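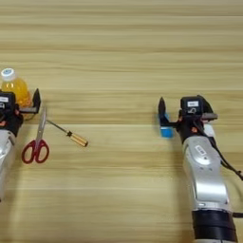 Handling and Grasping, Session 10: Dropped, Slipped or Never Held?
Notes by Joana Arruda, revised February 7, 2025

Right, last time we finished on calibration and I promised you a session on things going wrong. These notes cover most of what I'll say, but bring a pen because I'll be drawing force diagrams on the board (badly) and you'll want your own copy.

The case is the Astulora bench, our two-arm tabletop cell. In November it had a run of failed handovers with small rounded parts, caps mostly. One arm picks up the cap, carries it to the middle, the other arm takes it. Simple enough on paper! What we had was a cell that reported a good grasp, moved off quite happily, and arrived with empty fingers. Worse, it then carried on with the next step as if the cap were still there.

What the log said

The log said "grasp OK" every single time. I'd like you to be properly annoyed by that, as Rui Abreu and I were when we sat down with it. The whole archive runs to 3,586 grasp attempts, all kinds of object mixed together, and the status column doesn't tell you which of them ended with anything in the gripper at the far end. It only tells you that the fingers stopped closing before they reached the fully shut position. Our controller treated that as proof of an object.

Have a think about what else can stop a finger early. Friction in the slide. A cable pulling on the wrist. A finger plate touching the table. The edge of the cap pinched at the very tip, so that it's held for a moment and then squirts out sideways as soon as the arm accelerates. All of those come out as "grasp OK".

What we found

There were 2 faults, and they hid each other rather nicely.

The first was mechanical. Our fingers are flat plates that taper to a point, lovely for getting in between things on a cluttered table and poor for anything round. A cylinder against a flat plate touches along a line. If you're holding it near the tip, where the plate is narrow, that line is very short and the cap can pivot. Salvador Marinho spotted this by gripping a cap and just nudging it with a pencil. It swung like a door.

The second was in the software. Somebody (me, I'm afraid) had set the closing force to 80 per cent of the normal value while we were working with a softer part, and never put it back. With scissors or a screwdriver handle you'd hardly notice. With a cap on the end of a pointed finger, you notice.

Fixing either one alone made the drops rarer, so each of us was convinced for a while that we'd solved it. Please remember this when you're doing your own fault-finding. "Fewer failures" is a clue and you should write it down as one, but keep the ticket open.

The safety side

A dropped cap is a nuisance. The reason I filed it as a safety matter is what the cell did next: it kept moving on a false belief about what it was holding. Swap the cap for the scissors and you've got a loose blade on a bench with two arms that both think all is well, and a person who might well reach in to tidy up.

So, the rules we work to now:

Stop both arms before you reach in, even for something tiny. Pausing one is no good, the other may be waiting for its turn.
Scissors go down with the blades closed.
Any bottle on the bench has its cap screwed on before the arms are powered.
A change to the closing force goes in the bench book, with your initials and the old value.
After every lift the wrist camera checks the fingers again, and if it can't find the object the cell halts.

That last one was Joaquim Bastos's idea and it slows the cycle down a bit. I can live with it.

For next time

Sketch the contact between a flat plate and a cylinder at the tip and again halfway down the plate. Mark where the cap would pivot in each case. Then write half a page on how you'd tell a slip in transit from a grasp that was never any good, using finger position and motor current only - no camera. Slavica Dimitriou is running the lab group and will collect them at the door.

Read the Oyelaran notes on contact models first, up to the bit on soft fingers. You can skip the appendix.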